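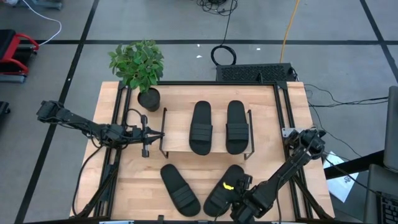
Ronja Kristiansen wrote under the last post that a shoes-off house is fine until you have guests, and then it's just you making grown adults stand on one leg in your hallway while holding a casserole. Fair. Also she's been to our place, so.

Quick one today, I have to leave at 4 and the dishwasher is making the noise again.

So. Shoes off. We started in February when we moved up to the Cosley apartment, because the floors had just been redone and I had a whole speech ready about the finish. Two months of road salt by then, all over everybody's boots. First week, great. Second week my husband "just running in for the keys." With boots on. All the way to the bedroom. The keys were in his coat.

I grew up shoes on. Nobody in our house in Tatandale would have thought about it, my dad wore his work boots to the dinner table and my mom vacuumed like it was a second job. He grew up shoes off but only at his grandmother's, which apparently means he thinks of it as a thing for visits. Whole argument about this in the car once. Not going to retype it.

Anyway what I wanted to write down before I forget, for the people who emailed asking how we do it in a small entry.

The entry is tiny. Door opens inward, so there's a wedge of floor you can't put anything on or the door hits it. I tried a bench first. Bench was a mistake, it filled up with mail and gloves in a day and then everyone sat on the mail. Gave it to my sister in law. Then a tray, the black rubber kind with a lip. Tray stays. Anything with snow on it goes on the tray, end of discussion.

Then a low shelf for house shoes. LOW. I can't say this enough. We had the tall tower thing from Mengal, fabric pockets, and the kids could not reach the top and would not use the bottom, and one night it came down on the cat. Cat is fine. Cat is still mad.

Slides, for inside. I resisted because I think they look like the pool. But socks on the new floor, no, my youngest went down the hall on her back twice. And real slippers, with the fluff, get gross by spring and you can't wipe them. Slides you can wipe. You kick them on while carrying groceries, no hands. Mine make a slapping sound on the stairs that my husband says he can hear in his sleep. Buy the next size up if you wear thick socks, I didn't, I regret it until about noon every day.

Black was maybe dumb. They all look the same and we keep swaping by accident. I put a dot of nail polish inside mine. It wore off. Now I go by how squashed the heel is.

The stairs, since somebody always asks. 78 steps from the street to our door, no elevator. You would think that cleans your shoes on the way up. It does not. I have found gravel in the BED.

OK guests. Back to Ronja's thing, which I've been chewing on all week. I used to announce it at the door. Terrible. People get a look, like you've asked to see their feet, which I guess you have. Tormod Halvorsen came over on Friday to help with the radiator and had a hole in his sock and spent the entire evening with one foot on top of the other. He never said a word but I felt awful. So my new system is I say nothing, I just stand there in my own house shoes next to the shelf, and people either get it or they don't. Most do. If they don't, I mop. It's a floor.

I do keep spares now, for whoever. Nothing fancy. A basket by the radiator with clean thick socks too, because some people would rather do socks, my mother in law for one, she won't put her foot in anything a stranger has worn. Her words.

Money. I spent $150 on this project before it worked, and that's counting the tower and the bench, so most of it was wasted. If I did it over I'd get the tray and the low shelf and stop there. Don't order the "entry system" from Etent that's in all the ads. A friend has it. The hooks are pretty but they're all at eye level and she's tall.

Things I still have not solved:

The dog two doors down who visits. Paws. He does not care about my tray.

Delivery people. I don't ask, obviously, and then they carry the thing all the way in and I'm walking behind them looking at their soles like a weirdo.

Taking out the trash. Do you put real shoes on for trash? I've been going down in the slides and then they're outside shoes, arent they, and then I have to wash them in the tub, and then they squeak. My husband says one trip doesn't count. My husband also says the boots didn't count.

Is the floor cleaner? Yes. I vacuum on the weekend now and not every night. The finish has one long scratch and that was from the tower.

Will do the kitchen drawers next week if I get to it. If you have a trash shoe system leave it in the comments please, I mean it. Ronja, you can bring the casserole, I'll hold it while you do the laces.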